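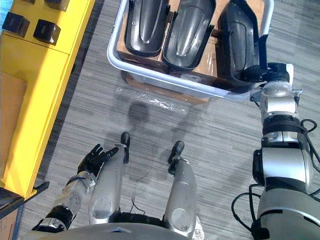 The visit to the Bravdale training and packing site took place in July, at the invitation of the company's operations office, and was attended by members of the regional suppliers' association. The site prepares exterior trim for the motor trade, chiefly door mirror parts, and supplies two customers, Zoltel and Bonsu. Visitors were received in the entrance hall and taken first to the handling room, a carpeted space fitted with bright yellow furniture. The subject of the morning was the treatment of glossy parts before they are packed. Three black mirror housings had been laid side by side in a white plastic tray lined with brown cardboard, and the tray itself stood on a further sheet of cardboard on the floor. Our host, Afonso Ramalho, explained that the lining is changed at the start of each shift, and that trays with a damaged lining are withdrawn at once.

A high gloss finish is unforgiving. Marks that would pass unnoticed on a textured part are plain to see on a polished one, and the site's records show that most returns in earlier years were for fine scratches received after painting. Mr Ramalho stated that 2598 housings were returned for this reason in the year before cardboard linings were introduced, and 1706 in the year after. Members asked whether a moulded foam insert would serve better. The site has tried one, supplied by Sastau, but found that grit settled in the recesses and was difficult to remove. The cardboard is cheaper and can be recycled with the cartons.

There followed a discussion of tray sizes. The present tray was chosen for ease of lifting, and the company has no plans to adopt a deeper one. Several members felt that dividers between the parts would be of benefit – a point which Mr Ramalho undertook to raise with the packing team.
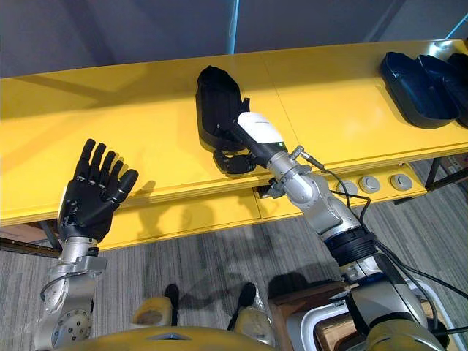 The second part of the morning concerned working heights and the arrangement of tables. The site has settled on long tables with plain tops, which are wiped down between batches. Bright colours are preferred throughout, as dark parts are easily found against them and small pieces of debris show up well. Members whose own premises have grey or black benches took a particular interest in this, and one firm has since asked for the details of the paint.

Storage was dealt with more briefly. The site holds 2320 trays in circulation, each numbered, and Mr Ramalho acknowledged that keeping track of those sent out to customers remains a difficulty. Bonsu returns its trays weekly; the arrangement with Zoltel is under review.

The visit closed with refreshments and a short period for questions, most of which concerned the cost of the linings and the time allowed for changing them. The association thanks Bravdale for its hospitality. Members wishing to join the next visit should write to the secretary, giving their membership number and any access requirements.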